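Chapter 6
Creep and Stress Relaxation in Plastics

6.1 Introduction

A metal bracket loaded well below its yield point will hold nearly the same shape for years at room temperature. A plastic bracket of the same form will not. Under a constant load it continues to deform after the first elastic response, at a rate that depends on stress, temperature and time. This slow deformation is called creep. The related effect, in which the stress in a part held at fixed strain falls with time, is called stress relaxation.

Both effects come from the motion of long chain molecules. At short times the chains stretch and the material responds much like a spring. At longer times segments of the chains slide past one another, and part of the resulting strain is not recovered when the load is removed.

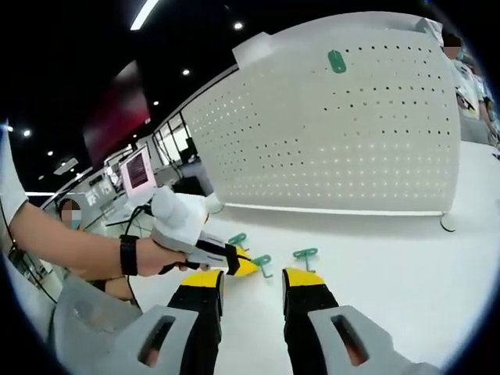 Creep strain is normally divided into three stages. In primary creep the strain rate falls with time. In secondary creep the rate is nearly constant. In tertiary creep the rate rises until the part breaks. Most molded goods are designed to stay within the first two stages for their whole service life.

Test data are reported as creep modulus, defined as the applied stress divided by the total strain at a stated time:

E(t) = s / e(t) (6.1)

The time must always be given. A modulus measured at 100 hours cannot be used without correction for a part expected to carry load for 1,000 hours or more. The test temperature must also be given. For many common grades a rise from room temperature to 40 °C lowers the creep modulus enough to change the required wall thickness, and at 70 °C some grades are unsuitable for any sustained load.

Section 6.2 covers the tensile creep test and the plotting of strain against log time. Section 6.3 introduces the spring and dashpot models. Section 6.4 applies equation 6.1 to a cantilever under an end load. Time-temperature shifting is treated in Section 6.5, which may be left out of a first course. Readers should be familiar with beam bending as presented in Chapter 3.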